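Plugging things in, again

Quick one, it's late and my wrists are killing me. Spent the whole day on the plug task. Sounds dumb right? Plug goes in power strip, done. Try it with two grippers strapped to your hands instead of fingers.

For anyone new - we show the robot the job by doing it ourselves, holding the same kind of jaws it has. It gets the recordings later. Tried the remote control way back in August on the Clurkex rig and hated it. Lag, no feel for anything, prongs hitting plastic over and over. By hand is way faster.

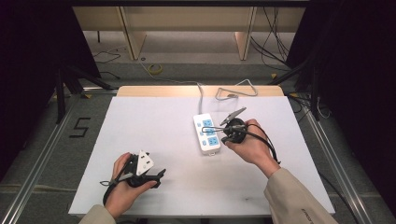 Plug in the left gripper, power strip on the board. 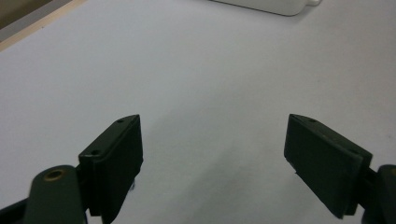
Main lesson so far: slow down before contact. I kept rushing the last bit, and a policy that learns from rushed demos will jam the plug in crooked. So now I stop, line up the prongs, then push. Also vary the start angle evry time. Boring but it matters.

77 demos kept today. Threw out a bunch where I fumbled the regrip. Vieira says in their guide to keep some fumbles in so the robot learns to recover - not sold on that yet, might try 2 batches, one clean one messy, and compare.

Next up is unplugging. Harder than it sounds, the strip wants to come with you. More when I've slept adn found my wrist brace.

3 comments
2 shares

Recent posts
Nirkimton arm, first week
Why I quit the Istuson joystick
Folding towels by remote (ugh)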